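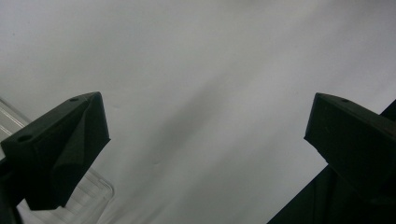 Pale grey-white, with very dark green at either side.

Underero paint names

A list of the names people give to ordinary house paint colours, collected in Rirnby in April by Iestyn Harries and Orathai Somboon. Last updated 2 May 2019.

What is in it
names.csv – one row per answer, 200 rows
people.csv – age band and first language, 47 rows
notes.txt – spelling changes and the odd remark

Columns in names.csv
person: number matching people.csv
card: the paint card shown, 1 to 90
name: what the person said, in lower case
sure: yes, no or blank

Known problems
Cards 12 and 31 were swapped on the first morning and put right by hand. Greys and off-whites are over-represented. "Stone" and "putty" are used for very different shades, and we have left them as given. Blank in the sure column means the question was not asked.

Use
Free for teaching and research. Please keep the notes file with the data – the spelling changes make little sense without it. Corrections to Orathai.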